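Driving the lot by hand, part three: teleop demonstrations

In the last post I got the rover's drive controller to the point where a commanded half meter per second produced something close to half a meter per second on loose soil. With that out of the way I could start on demonstrations, meaning I drive the thing with a gamepad, log everything, and train a small policy to copy me. The task is deliberately dull. Start anywhere on the open dirt, cross toward a goal heading, go around anything taller than the front bumper, and stop short of the tree line.

I put off writing this up until I had enough runs to say which recording choices mattered. I now have 1,177 segments on disk, of which 688 survived review. Most of this post is about the difference between those two numbers.

The setup is unchanged from part two, apart from the radio. The rover is a four-wheel skid-steer base with a wide-angle camera on the front, wheel encoders, and a cheap IMU bolted to the middle of the chassis. The operator sits with a laptop and a gamepad and drives from the camera stream. No line of sight is allowed while recording. I started out walking behind the rover and watching it directly, and those runs were useless for training. I was reacting to stones that had already left the camera view, so the log showed steering corrections with no visible cause. A policy trained on them learned to twitch. 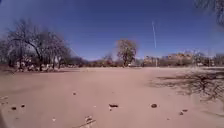 Driving from the stream fixes that problem and introduces another, which is latency. Over the old link the delay from lens to laptop varied enough that my steering came out as a series of overcorrections. Marthinus Mofokeng lent me a better radio pair and I dropped the stream resolution, and the delay settled down. I still log the timestamp of the frame that was on the operator's screen when each stick command was issued. Training pairs are built from that frame and not from the newest one on the rover. If you take one thing from this post, take that. Pairing commands with the newest onboard frame teaches the policy to respond to things the operator had not seen yet, and the resulting behavior looks like a consistent lag that no amount of extra data removes.

What gets logged, per tick:

Displayed frame ID and its capture time
Raw stick position, before deadband and before the speed curve
Commanded linear and angular velocity
Encoder velocities, left and right
IMU orientation and angular rate
A single operator flag, bound to a shoulder button

The raw stick position is there since I changed the speed curve twice and didn't want to throw out the earlier segments. With the raw value I can recompute what the command would have been under any curve. Commanded velocity is the training target. I tried using measured velocity as the target for a while, and the wheel slip on soft patches made it noisy to no benefit.

The flag button means "ignore what I am doing now." I press it when I've made a mistake and am recovering from it. The mistake is cut and the recovery is kept, because recoveries are the most valuable part of the set. A policy that has only seen clean driving has no idea what to do half a meter off the line. Petronella Mabaso, who did a large share of the driving, was much better than I was at holding the button for the mistake and letting go for the recovery. My own flags were late nearly every time, and I ended up shifting all of them back in time by a fixed offset. Hers I left alone.

Operator style was a larger effect than I planned for. There were three of us: me, Petronella, and Wian Mtshali. Given a stone ahead, I slow down and swing wide. Petronella holds speed and clips past it with very little clearance. Wian stops, turns in place, and drives straight. All three are valid ways of not hitting a stone. Averaged together by a policy with a plain regression output, they produce a rover that slows down slightly, turns slightly, and drives into the stone.

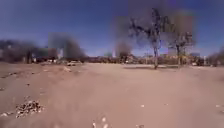 There are well-known ways to deal with this on the model side, and I'm going to try one of them in the next round. For now I dealt with it on the human side by writing a one-page driving convention and making everyone follow it, me included. It reads, in full:

Hold the standard speed on open ground.
Begin turning early, and go to whichever side needs less turning. If it's a tie, go left.
Don't turn in place unless the way ahead is blocked on both sides.
Small pebbles are ground. Drive over them.
Piles are obstacles, whatever their height.
If you're confused, stop, flag, and end the segment.

The pebble rule took the most argument. On the stream, a dark pebble close to the camera and a proper stone farther off cover a similar patch of pixels, and each operator had a different idea of which ones were worth avoiding. Wian was going around things the size of a grape. We settled it by driving the rover over a range of stones with the link off and the logger on, then looking at the pitch trace. Anything that didn't register above the normal vibration is ground.

Tie goes left is arbitrary. Its only job is to be the same every time.

Shadows were the next problem. The lot is bare and pale, so in strong sun the shadow of a tree is the highest-contrast thing on it, well ahead of any real obstacle. None of us avoided shadows on purpose. All of us avoided them a little anyway. I plotted the driven paths over one shadowed area and there was a visible bend around it. After that I added a block of segments in which the operator was told to aim through the shadow and come out the other side at full speed.
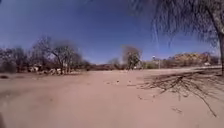
Tree shadow over the right half of the lot, with a few bits of debris in and near it.

The shadow block was 14 segments at first, and that did nothing measurable. I kept adding to it until the policy stopped bending its path. Tumelo Kekana suggested brightness augmentation as a cheaper route. I ran that too, and it helped with overall exposure but made no difference to the fine branching shadows, where the problem is edges and not brightness. There may be a smarter augmentation that pastes synthetic branch patterns onto the ground. I haven't written it.

Now the review. Every segment gets watched at four times speed with the command trace plotted beneath it. Oratile Modise did the second pass so that I wasn't the only one grading my own driving. A segment is rejected for any of the following: stream dropout longer than the limit, convention broken without a flag, no obstacle and no heading change for the whole length, or a clock error between laptop and rover. The third category was by far the biggest. A lot of early segments are me driving in a straight line over nothing. Some of that is needed, but the set was heavily weighted toward "stick forward, do nothing else," and a policy can score very well on held-out data by learning only that. I cut most of it and lowered the sampling weight on what was left.

Chassis roll is a case I nearly rejected by mistake. On uneven soil one side of the rover rides up and the camera goes with it, so the horizon can sit well off level for a stretch. One of the frames I went back and forth over has it climbing from left to right, with the big bare tree right of center and a whitish rock sitting in a little mound of dirt over on the left. My first review script threw out anything past a roll threshold on the assumption that the rover was in trouble. It usually wasn't. The operator drives straight through, the frame levels out, and the segment is perfectly good. The script was also removing precisely the views in which a policy is most likely to get confused, as the tilted tree line pulls its idea of straight ahead off to one side. I took the threshold out and recovered a decent number of segments. 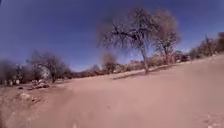

Roll correction in software is the obvious next question. I tested rotating each frame by the IMU roll angle before it goes to the network. On level ground it changes nothing, as expected. On rough ground the policy trained on corrected frames held its heading a little better at low speed and got worse at high speed, where the IMU estimate trails the camera. A fixed reference like that whitish rock in its mound makes the error easy to spot when you step through a corrected sequence, as it rocks back and forth by a few pixels when it ought to stay put relative to the horizon. I'm leaving correction off until the timestamps on the IMU are better than they are now.

Training itself is unremarkable. Small convolutional network, two stacked frames, heading goal appended as a vector, velocity pair out. It fits on the laptop and trains overnight. I ran it with the full reviewed set and with a random 500 segments from it, to see whether more driving was worth anyone's time. The smaller set was clearly worse around piles and no different on open ground. Piles are underrepresented, so the next driving block will be nearly all piles, approached from as many directions as we can manage.

A few smaller notes, mostly for myself.

The gamepad's left stick doesn't return exactly to center. The deadband hides this on the rover but not in the raw log, so recomputed commands need the deadband applied first.

Segment boundaries should be set by the operator and not by a timer. I used a fixed length early on, and it cut a number of avoidance maneuvers in half.

Ask operators to talk while driving. Petronella did this unprompted, and the laptop mic caught it. "Going left, tie" is a very useful thing to hear during review when the trace shows an odd choice.

Wipe the lens before every battery, and write down that you did.

Part four will cover letting the policy drive while the operator holds a takeover button, and using the takeovers as new demonstrations. The logging for that is half done. The button works, and the handover back to the policy still jerks hard enough to spin the wheels.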